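Home Office > Storage & Workbenches > Reviews

Posted in July by Oi-ling Kuo

The Casham workbench, after a spring of fixing old computers on it

I have wanted a proper bench for as long as I've been mending other people's computers, and for most of that time I've made do with the dining table, a folded towel and a lot of apologising at teatime. So when my sister moved out of her flat and the box room finally became mine, I measured the wall three times, made a pot of tea and ordered the Casham. It was £399 with delivery, and I did have to sit down for a minute after pressing the button.

It comes in two very heavy boxes. The driver kindly got them as far as the stairs and my neighbour helped me with the rest, and I'd say do find yourself a neighbour, because the box with the top in it weighs over 80 pounds (their website gives it in pounds, goodness knows why). Putting it together took me from just after lunch until 11 at night, though that does include supper and a long phone call. The instructions are all drawings, quite good ones, except for the page with the back rail, where the bolts look exactly the same length and aren't. If your back rail won't sit flat, swap them over and all will be well.

Now, the good things. It is wonderfully steady. My old Urnent desk used to sway whenever I leaned on a screwdriver, and I'd got so used to bracing it with my knee that I still catch myself doing it. The height is lovely for standing work and the drawer runs smoothly even when it's crammed with cable ties and biscuits. I like the shelf underneath as well, which takes a full-sized computer tower lying on its side.

I'm less keen on the finish. The top marks more easily than I'd hoped – a mug left its ring on the very first weekend – and the light that clips on behind is rather cold and bluish, so I've gone back to my faithful Zimov lamp. The drawer has no lock either, if you have small visitors.

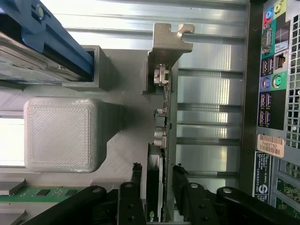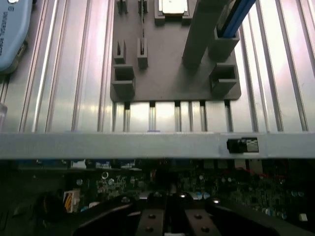
A grey printed part inside an open computer case, and grey slotted holders on a ribbed aluminium surface.

How it compares

Before buying I spent a happy afternoon in the showroom leaning on things, and the only other one I seriously considered was the Chow. It's a handsome bench, with a deeper drawer and a much nicer top, and if you mostly do sewing or model painting I think you'd be happier with it. But it has a bar across the front just where my knees want to go, and I'm a person who sits down for the fiddly bits.

Would I buy the Casham again? Yes, I would, mug ring and all, though I'd put a cutting mat down on the first day and I'd start building it in the morning. Casham do sell a matching stool, by the way, but I tried it in the showroom and found it hard on the back of the legs, so I've kept my old kitchen one with the cushion.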